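Sastness Hall talk – notes, January 2023
Paper cups: what we buy, what we do with them after. 20 mins plus questions. Don't read this out word for word.

Start. Water. Check the mic is on (wasn't in December).

Hello, thanks for coming out. Who had a hot drink in a paper cup this week? Hands up. Who washed it and kept it? Usually a laugh. Then say I do, got a cupboard full.

Why this subject. Took on the drinks and soup for the Rillden lunches three years ago. First season we got through 482 cups. Had the box labels, added them up at the kitchen table. Second season 408. Not a huge drop but we'd served more people. Say that bit slowly, it gets missed.

What changed – smaller sleeves opened one at a time. Before that we'd open the lot, stack them on the side, and anything left got dusty and went in the bin. Also a sign by the urn saying keep your cup. Cost nothing. Half of them did it.

What a paper cup is. Pass the cut one round NOW, not later, last time it was still in row two at the end. Paper wall, thin lining on the inside so it doesn't go soggy. Seam down the side. Rolled rim. The rim is what makes it stiff, squash one with the rim cut off and it just folds. Do the squash. Spare cups under the table.

The lining is the trouble for recycling. Our council won't take them in the paper. Yours might, ring and ask. Don't get drawn into the lining argument, there's always one, say we can talk at the tea break.

Sizes. Tea cup, soup cup, the big ones for salad and so on. People buy too big. A small soup in a big cup looks mean and goes cold quicker. Try one ladle in each before you order 300 of anything. I didn't. Still have them.

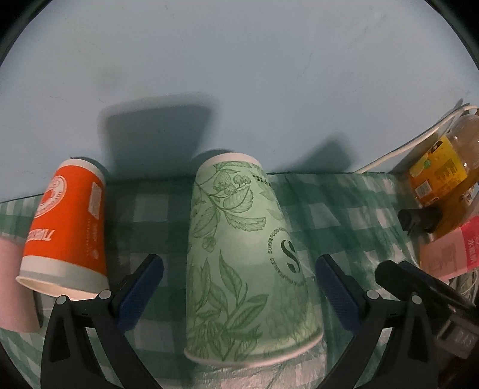 Storing. Upside down, always, on a clean cloth or a tray. Keeps dust and crumbs out of the part you drink from. Rim down also means they don't tip over when somone leans on the table. Don't nest different makes, they jam, and you end up pulling the rim out of shape getting them apart.

Printed or plain? Printed costs more, a bit. But people do hold on to a nice one. Leaves, fruit, bright colours – they remember which is theirs and come back for a refill. Plain white all look the same and get put down and lost. My opinion, no figures for this, say so.

If plain is all you've got: wax crayon, let the kids do it. Not felt tip, comes off on hands. Keep well below the rim.

Second lives. Quick ones:
seedlings – hole in the bottom, fine for beans, tomatoes want moving on sooner
paintbrush water, better wide end down and brushes somewhere else, no wait, obviously wide end UP for this one
buttons, pegs, odd screws
cup and ball for the little ones, string through the base
stacking game, which is how we keep them busy while the soup heats. Towers on a tablecloth wobble more, they like that

Don't reuse for food if it's had soup in. Lining scratches. Once for soup and then it's a seedling cup.

Suppliers. Will be asked. Morin for the small ones, Omix for the soup size. Not on comission. Omix lids don't fit Morin cups, found that out with a queue waiting.

If running late skip the suppliers and the crayons, go straight to the stacking. Needs two tables pushed together and the cloth off the second one.

Questions they normally ask: dishwasher (no). Microwave (I don't). Why not just use mugs – we do for the regulars, there's thirty mugs and a very small sink.

Leave order sheet by the door. Get the cut cup back. Hall keys to be in by nine.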